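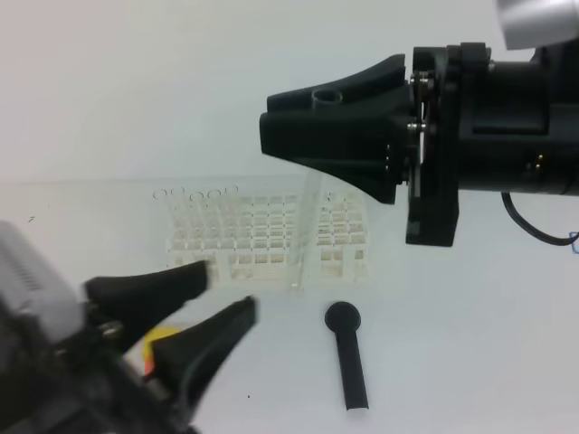
Adeel Ansari
What gets old label glue off plastic test tube racks? We have 12 to clean at Irngate before February and dish soap just smears it.

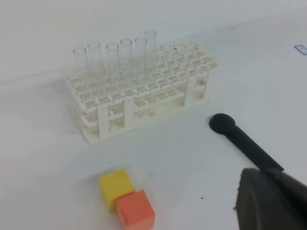
Thirumalai Suvarna
Rub in cooking oil, leave it 20 minutes, then wash with warm soapy water. Skip acetone, it can cloud plastic.
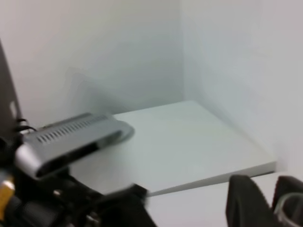 Gray sensor bar with a white shelf board beyond it

Dreltlow
baking soda paste works too, took me 3 tries 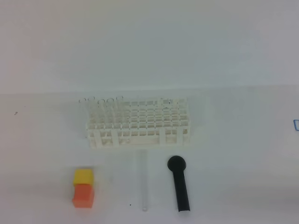 Can they go in the dishwasher after? Only if the maker lists them as heat safe. Ours warped.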